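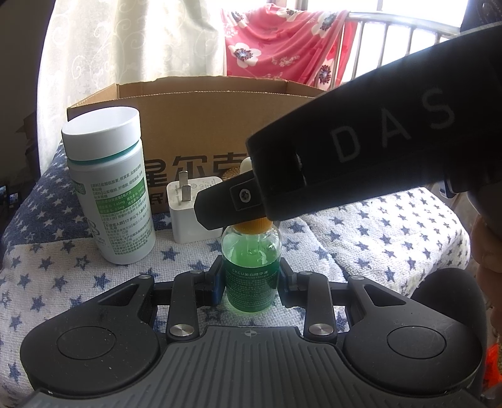

How long should I soak sweet pea seeds before I plant them? Overnight in plain water is plenty, and anything that hasn't swelled by breakfast gets a little nick with the nail clippers and goes back in.

Posted by Alper Yaman to the Wasness Garden List
April, 9:40 pm

Chalerm Wongsuwan wrote:
> I've put in 14 sweet peas from the Kermani swap and only 4 have
> come up. They're in the back porch, which gets cold at night.
> Did I plant them too deep? I went down to my second knuckle.
> Also, do you pinch yours out or let them go? My neighbor says
> never pinch, the book says always.

Hi Chalerm and all,

Second knuckle is too deep for my taste! I go to the first one and firm the soil down with my palm. But I wouldn't dig them up yet. Mine sulked for ages last spring (same kind of cold porch, drafty door and all) and then a whole row came up while I was away at my sister's. Give them another 7 days, and if you can bring the pots in by the kitchen radiator at night, do.

On pinching, I'm with the book. Once there are two good pairs of leaves I nip out the top, and they bush up from the bottom. I left one pot alone last year to see, and it went up the string like a telephone wire – three flowers, all of them over my head.

The mice are a bigger worry here. They had every pea I set out along the Postance Road fence, so now I keep an old window screen over the trays until the shoots are up. It's ugly but it works.

If the rest of yours don't show, I've got spares of the dark purple ones and a few of the cream. I can leave an envelope at the Lutel Street plots, in the coffee can by the tap. Just tell me which color you want.

Alper

Wasness Garden List | Contact the list owner | Copyright stays with each poster | Back to top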